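Climeck Sheet-Metal Bin, Gray, Sloped Sides

Item 424
Sold by Pramton Shop Supply
In stock, ships from our own warehouse

Open-top metal bin for a work table. Blocks, offcuts, small parts, whatever you need kept in one spot. Sides slope in toward the floor so stuff slides back down where you can reach it. No lid. Lid is a separate order, see Jitetti range.

Large size only for now. Small one is back in September, we hope. Please dont call about the small one yet.

Finish: plain gray, unpainted. Floor will scratch. They all do, a few weeks of blocks going in and out and you get a cloudy brushed look. Wipe with a dry rag, skip the steel wool.

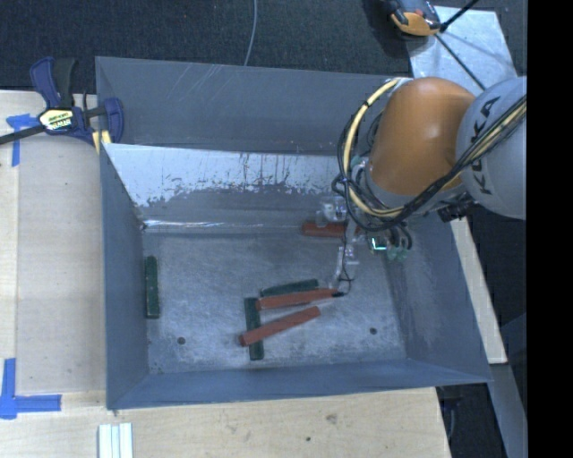

Sits flat on a wood or metal table. If it slides on you, put a rubber mat under it, any cheap one. Bukhari mats fit if you trim them.

What you get:
1 bin, assembled
2 rubber edge strips, press on
4 stick-on feet

Not included: lid, mat, labels, blocks

Edges are folded but check them when you unpack, wear gloves. Any burrs, send us a photo and well swap it.

Price: 2,269 per bin, delivery extra. Price is for one, not a set (we get asked). Trade accounts log in first or you wont see your rate.

Returns: unused, original carton, both edge strips still in the bag. Scratched floors don't count as a fault, sorry. Dents from shipping do, note them on the slip before you sign.

Questions on bulk orders or other sizes go to Gholamreza Asadi at the trade desk. Email is faster than phone. Put the item number in the subject line.

Page updated September 13, 2024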